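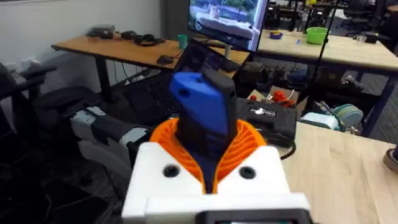
Call for Participants: Demonstration Study in Robot Grasping

The Manipulation Group at the Erkham Institute invites applications from adults to take part in a study on how people teach robots to handle everyday objects. The study is directed by Dr. Hajar Bennani and Dr. Mahmoud Ashour and takes place at the Trovstead site.

Earlier work by the group found that a gripper with soft, ribbed fingers learned to hold rigid plastic parts more reliably when the demonstrations came from several people with different habits of movement. The present study asks whether the same result is obtained in a furnished office, with desks, chairs and cables in view of the wrist camera.

Participants will guide the gripper through a series of grasping and placing tasks. Each person attends 2 sessions of 4 hours, including breaks and a short training period. A total of 44 places are available.

Applicants must be 18 or older, have full use of both hands, and have normal or corrected vision. No technical background is required – applicants who have worked with robot arms before should say so on the form.

Participants are paid for each completed session, and travel within Trovstead is reimbursed. Recordings are stored under a participant number only. Consent may be withdrawn at any time without loss of payment for sessions already completed.

Applications close at the end of April. Forms are available from the study coordinator, Kaja Baranauskienė, at the Trovstead front desk.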